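Subject: Re: [meltevent-members] Open day, kitchen demonstration

Margit Tveit wrote:
> Can somebody who went to the open day tell us what they showed
> in the kitchen? I had to leave at 11 and saw only the talk.
> Is it worth to bring my students in August?

Hello Margit and all,

I stayed for the kitchen part, so I will try to answer. The task was tidying snack wrappers, with grippers that are held in the hand. The fingers have blue pads with a diamond pattern, and the wastebasket stood on the floor in front of the cabinets.

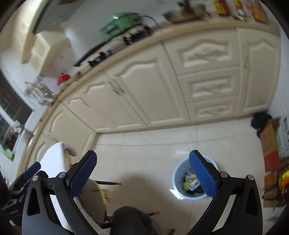 Sturnorley, August

I write the place on top because we have two groups on this list, and the Tastine people had a different programme.

We were 38 visitors, in groups of eight. The guide told us that they have 3,445 recordings of household tasks so far, and that wrappers are among the harder ones. Thin plastic changes its shape each time you touch it - a cup does not do this. On the round table there were crumpled clear bags, yellow-and-white wrappers and some small packets, all in one pile on a white cloth.

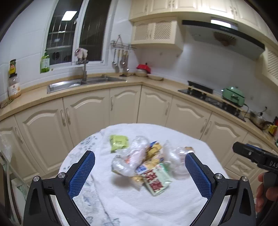 For your students

I would say yes, bring them. Write to the Siddiqui office first and ask for the morning, when it is quieter. They should read a little about grasping before they come, as the explanation went quite fast for me.

Kind regards,
Kerstin Myklebust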